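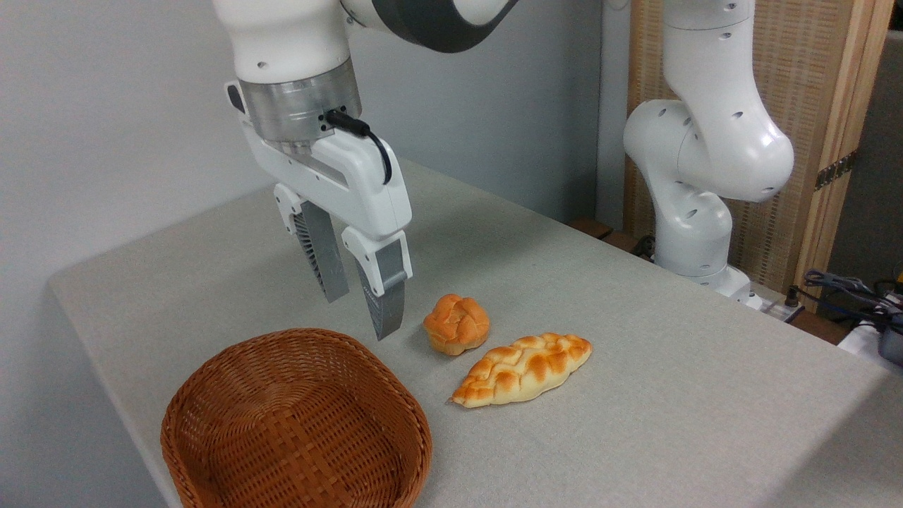
Work table, Gillar office

Private Well Testing Program, Gillar and Uvum
Progress report to the Faulkner Fund
Report date: 06/03/2022

1. Period covered

This report covers the work done since the interim note we sent in January. It follows the headings in the grant agreement. Spending is reported separately on the fund's own form.

2. Background

The grant pays for free testing of private wells in the townships of Gillar and Uvum. Homes on private wells are outside the public water system, and the owner is responsible for checking the water. Many of the wells in both townships are old, and a good share of the owners we have talked to bought the house without any record of how deep the well is or when it was last tested.

The target for the full grant is 200 wells. Each one is tested for coliform bacteria, nitrate, arsenic and lead. Owners get the results in writing, along with a phone call if anything is over the health limit.

3. Wells sampled

We have sampled 90 wells to date. Most of them are in Gillar, where sign-up was quick once the notice went out with the township tax bills. Uvum has been slower. The township there sends its bills at a different time of year, so we relied on a table at the transfer station and on notices at the feed store and the post office. The transfer station worked better than anything else we tried in Uvum and we plan to go back.

Sampling slowed down during mud season. Several of the side roads in Uvum were posted and some driveways could not be used at all. We rescheduled those visits and have caught up on nearly all of them. Two owners decided to wait until fall.

4. Results

Of the wells sampled, 17 were over the health limit for at least one item. Nitrate was the most common, and those wells are mainly on the low ground east of the Gillar creek, where the soil is sandy and the wells are shallow. Arsenic results over the limit came from drilled wells on the Uvum ridge. We expected to see some arsenic there from the older state maps.

Every owner with a result over the limit was called within the time set in the agreement. Bottled water vouchers were offered to all of them. For bacteria, we gave instructions for shock chlorination and set up a second test. For nitrate and arsenic we sent the fact sheet on treatment options and reminded owners that boiling does not remove either one. This last point comes up on almost every call, and we have moved it to the top of the sheet.

Lead has been harder to explain. A high first-draw result often points to the plumbing in the house, and the well itself may be fine. We now leave two bottles at each home, one for water that has been sitting overnight and one for water that has run for several minutes. This costs more per home but has cut down on return visits. The change is within the lab line of the budget.

5. Lab and records

The lab has kept to the agreed turnaround except for one stretch in early spring, when nitrate results came back late. The samples were held properly and none had to be thrown out.

We moved our records from spreadsheets to Pritix over the winter. The move took longer than planned. Addresses in Uvum caused most of the trouble — the township renumbered several roads a few years ago and owners use both the old and new numbers. We checked each record by hand against the tax map. The mailing list is now clean and the results letters print directly from the system, with the right fact sheet attached for each result.

Owners' names and addresses are kept out of anything we publish. The summary map will show results by section only, as agreed with both townships.

6. Public meetings

We have held 4 public meetings, two in each township. Turnout was fair in Gillar and light in Uvum. The questions were practical ones: what a filter costs, how often to change the cartridge, whether a bad result has to be disclosed when a house is sold. We are not able to give legal advice on disclosure and have said so. A one-page sheet listing who to ask at the state level is in draft.

Several people asked about pesticides. Those tests are outside the current grant and cost much more per sample. We have kept a list of owners who would want them if money became available.

7. Problems and changes

The sample cooler we bought at the start of the grant has a cracked lid and will be replaced from the supplies line. The part-time sampler position was open for six weeks and has been filled. During the gap, office staff did the visits, and the quarterly newsletter was skipped as a result. It will go out this summer with results from both townships.

Renters remain hard to reach. We need the owner's permission to sample, and some landlords live out of state and do not answer letters. We have changed the permission form so that it can be returned by email, and more are coming back.

8. Next steps

Over the summer we will put most of the sampling days into Uvum, starting with the ridge road and the camps around the pond, which are only open in warm weather. Retests for bacteria will be done on the same trips. The draft section map goes to both township boards for comment before it is printed.

We are on track to reach the full target before the grant ends if the weather holds through fall. We are not asking for an extension at this point. We would like to request one budget change, moving the unused rental line for the Uvum meeting hall into lab fees — the township let us use the hall at no charge. The request form is attached along with the spending report and the blank copies of the new permission form and both fact sheets.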